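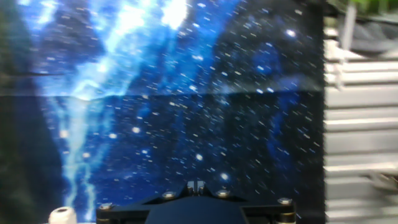
Partner of a new semi-pro player: how do I get involved without being in the way?

Asked 8 August 2026

My boyfriend just signed with Marness for the season and I'm so proud I could burst! I've never dated an athlete before. We moved 360 miles for this and I only know him and his landlord. He trains mornings, works afternoons, and has 16 away games. I want to be at all of them but my own job won't allow it. How do other partners handle the travel, the bad losses and, well, the other partners?

2 answers

Answer from Imen

Oh, congratulations to both of you! My husband played nine years at this level and I loved nearly all of it. What worked for us:

1. Pick your away games early. Sit down with the schedule and choose four or five you really want. I tried to do them all in our first year and spent $620 on gas before the winter break (and fell asleep during one of them).

2. Have a rule for losses. Ours was no soccer talk until we'd eaten. Some nights he talked for an hour after that, some nights we watched a movie and went to bed.

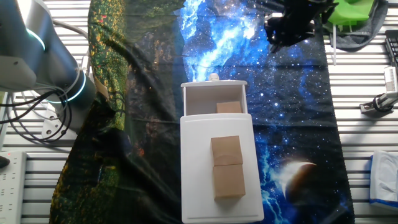 3. Say hello to the families' section. Go alone if you have to! Ask for Mrs. Vasilakis at the Marness ground, she sits by the stairs and knows everybody. I was scared of that group for two months and then they threw my baby shower.

4. Keep something that's yours. I joined a choir. He came to the concerts and clapped in the wrong places, and it did us both good to swap seats for a night. 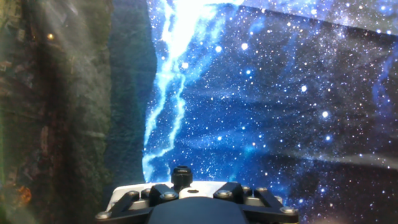

5. Talk about money before contract time. Two-year deals are rare down here and you don't want to find out in May that he's thinking about another move.

Have the best season!!

Answer from Stelios Athanasiadis

Agree with most of that. Zuro away has parking for maybe 40 cars so get there early or take the train. Bring a coat even in August, the stand faces the water.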